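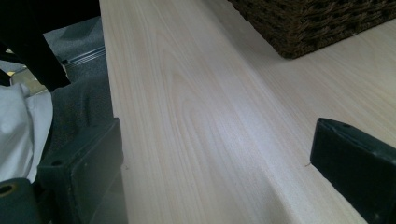 Equipment planning for handheld gripper programs is the work of deciding what to buy, in what quantity and in what order, before a team starts recording household tasks for robot training. It grew into a small field of its own once groups found that the tools were the easy part of the budget and the everyday surroundings were the hard part. Fingers are a good case. A pair with flat faces and small screw holes, working over a pale wooden surface with a dark wicker basket at the far end, is a simple piece of hardware, yet the plan behind it has to cover spares, screws, mounts and the furniture too!

Origins
The best-known planning method in the field is the Staston sheet, named for the town where it was first used. The sheet lists every item against the number of hours it is expected to last. Its first public version, dated 2021-03-07, had 317 lines, and it remains a wonderfully readable document – part shopping list, part diary of things that broke. Later versions dropped the lines for office supplies and added a column for shipping time.

Typical budget
A starter budget under the Staston method is $4,000 for one station. It is divided into tools, props and upkeep. Tools include the gripper body, the camera, cables and 3 sets of fingers, one in use and two on the shelf. Props are the baskets, cloths, dishes and boxes that the tasks call for, and they are usually bought secondhand. Upkeep covers screws, finger pads, batteries and cleaning supplies, and is the line most often set too low.

Titlow, a supplier of finger sets, sells them in dark and light colors. Planners tend to pick dark ones for rooms with light furniture, so that the fingers stand out clearly in the recordings. Carrasco makes a heavier mount that costs more but fits older gripper bodies without an adapter.

Buying order
Most plans buy one full station first and run it for 56 days before ordering the rest. This trial period is where the method really shines. Small surprises come up early, such as a finger too wide for a drawer handle or a cable too short to reach past a table, and the fix goes into the main order.

The Filtotby plan is a variant in which the props are bought before any tools. Teams lay out the rooms, measure the openings and handles, and choose finger widths to match. It takes longer to set up – often a whole January is spent on measuring – but returns of unused parts are rare.

See also
Finger wear
Prop libraries
Station layout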